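Workshop notebook - palatability bench, Notbridge
April, entry begun 7:40 a.m.
Posted by: the kibble bench

Picking up where the last entry stopped, which was with me scraping Batch 8 out of the extruder die with a butter knife. The die is clean now. The knife has been retired.

Batch 8 was the senior dog recipe with the extra pumpkin. On paper it should have made a softer piece that old teeth can manage. What came out had the bite of gravel at the start of the run and the bite of cake at the end. Moisture was drifting the whole time and the Westora meter kept reporting the same cheerful number, so I have stopped believing the Westora meter. Checked it against the oven method and the oven wins. Please use the oven until the meter has been recalibrated, even if you are in a hurry.

Batch 9: same recipe, pumpkin cut by a third, water added in two stages, 800 g test lot. Much better. Pieces held their shape, broke under a thumb, and left only a little dust in the bottom of the pan. Fat coating went on evenly apart from one corner of the drum, where it always pools. I have written "fix the drum" in this notebook before and will keep doing so.

Bowl test at the Stutitz kennel in the afternoon. Batch 9 against the current senior food, two bowls, sides swapped at the second meal. Batch 9 took 79 percent of what was eaten by weight. I was very pleased until I remembered that the same dogs gave a high score to the cardboard-flavored lot last winter - our name for it, not the label's. The beagle ate both bowls and then tried the scale. His numbers are left out.

Smell notes: toasty, a bit like a cereal box. The fish oil shows up once the bag has been open overnight. Westerberg say their new oil is milder and have promised a sample, as they did in the last entry and the one before that.

To do:
- repeat Batch 9 at full size, slower feed
- open-bag test, more than 8 days this time
- soak test in warm water for the dogs with no teeth at all
- relabel the tubs on the lower shelf, two of which say "NEW"

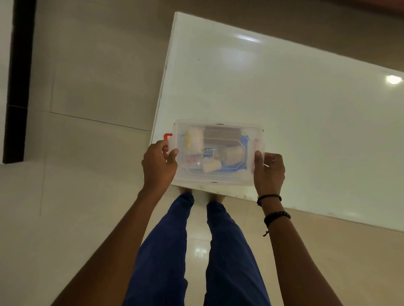

The soak test needs its own page, I think. Last time we timed it from when the water went in, and the sheet said from when the kibble went in, so half the results are for a slightly different experiment. I'll draw up a fresh sheet tonight and put the starting point in capitals at the top.

Recent entries
Batch 8, or what pumpkin does to a die
Puppy kibble: smaller holes, bigger problems
Fat drum, corner, again
Cat recipe trial postponed by cats

Notbridge bench notes - for bench use, ask before copying
Back to top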